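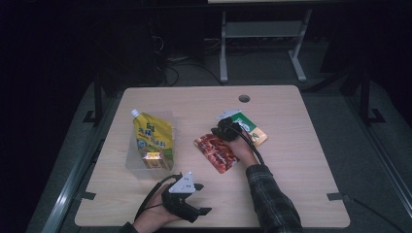

Prostus Update Changes How Phones Handle Shared Calendars

09/03/2019

Prostus has released version 3 of its calendar app for phones, with a new sync method and a lower limit on the number of reminders a single account can hold. The update is free for current users and replaces the version that came out in May.

The main change concerns shared calendars. Earlier versions downloaded the full calendar each time one entry was edited. Version 3 sends only the edited entry - title, time, place and alert setting - and leaves the rest of the file alone. On a test calendar of 417 entries, the company lists a sync time of 15 seconds on a mobile connection. The test was run with background refresh turned on.

Reminders are now capped at 269 per account. Entries above the cap stay in the calendar, but their alerts are switched off, oldest first. Users can turn an alert back on by hand after deleting another one.

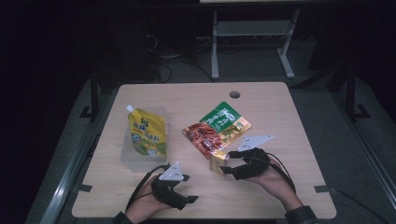 The cap applies to the account and is shared by every phone signed in to it. Repeating events count as one reminder, whatever the number of repeats. Birthdays imported from the contact list are counted one by one, so a long contact list can use up much of the allowance. The import can be turned off under Settings, Sources, Contacts.

Two add-ons are affected. Ramusau, which adds travel time to appointments, needs its own update before it will read the new file format. Liew, a home screen widget, works without changes but shows shared entries in gray until the first full sync is done.

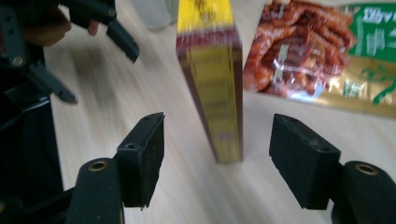
Faria, writing in the support forum, asked for the cap to be set per phone, and said that a family account with four phones on it would reach the limit within weeks. Prostus replied in the same thread that a per-device setting is under review and gave no date.

The older version will keep syncing, but edits made in it still send the full calendar.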